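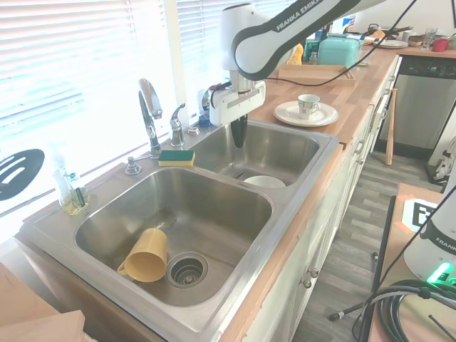

September, notebook of the water and scale bench, entry in the afternoon. Third round of the descaling comparison is finished and I write it down before I forget the details, because the second round I wrote one day later and Lieselotte found two mistakes in it. The question is still the same: how much citric acid do we need for the kettle plates from Maston, and does the temperature matter more than the time. Our tap water is hard, and anything chrome that stands next to a sink, like a pull-down faucet or a soap dispenser pump, is a good reminder of why people ask us for this work. Chrome is more sensitive than steel, so I keep it out of this round and I will come back to it at the end of the entry.

Preparation. Stock solution made new this morning, 70 g of citric acid filled up to 1000 ml with deionized water. The old bottle had a thin film on the bottom and I did not trust it. Shiyu thinks it was mold, I think it was only dust, but in both cases it went down the drain. The new bottle has a label with my initials and the month.

Plates. I used 19 plates from the Maston delivery. All were scaled in the same bath at Bokmont, so the layer should be equal, but it is not. The plates which hung near the heater have a thicker crust and it is more yellow. Hnat sorted them by weight and I took only the middle group. The heavy ones are in the drawer under the balance, please do not mix them back.

Procedure was as in round two, with one change. Before, I put the plates in the beaker flat, and the bubbles stayed under them. Now they stand in the rack which Tibor bent for us from wire. It is a little bit crooked but the plates do not touch each other. Time is counted from when the last plate is under the surface. After the bath: rinse twice, dry in the oven, cool down, weigh.

First set, room temperature. Slow. Bubbles started immediately but they were very fine, and after the full time I could still feel the crust with the fingernail. The weight loss was less than I hoped and almost the same as in round two, so the rack did not help very much here.

Second set, warm bath. Much better. The crust came off in flakes and not only by dissolving, so the liquid was cloudy and I had to filter it. Weight loss after 32 minutes was already more than the cold set reached in the whole run. Two plates were fully clean on the front and still had a rim on the back side, where the wire touches.

Third set, warm bath and half strength. This one surprised me. I expected it to be between the other two, but it was close to the second set. If it is repeatable, we can recommend a weaker solution and Seidel will be happy, they asked already two times about the cost per cleaning.

A problem: on the half strength set I saw a white powder on three plates after drying. It does not look like the original scale, it is softer and can be wiped away with a dry cloth. I suspect calcium citrate, which comes out when the warm liquid stands too long. Dzintra had the same thing last year with the Jelo boilers and she says the rinse must be done with warm water too. I rinsed cold. So the weights of these three plates are probably too high, and I marked them with a star in the table — do not use them for the average.

Balance drifted a little after lunch. I checked with the reference weight before every set and corrected by hand, corrections are in the last column.

About the chrome. Lieselotte wants a short test with the same half strength solution on chrome parts, with a stop every few minutes to look at the surface under the lamp. I am careful here, if there is a scratch in the plating the acid can go under it. We need old fittings which we are allowed to ruin. Tibor will look in the storage room.

To do next: repeat third set with warm rinse, order filter paper (last box is open), ask Hnat how the bath at Bokmont is stirred, send Seidel only the first two sets for now.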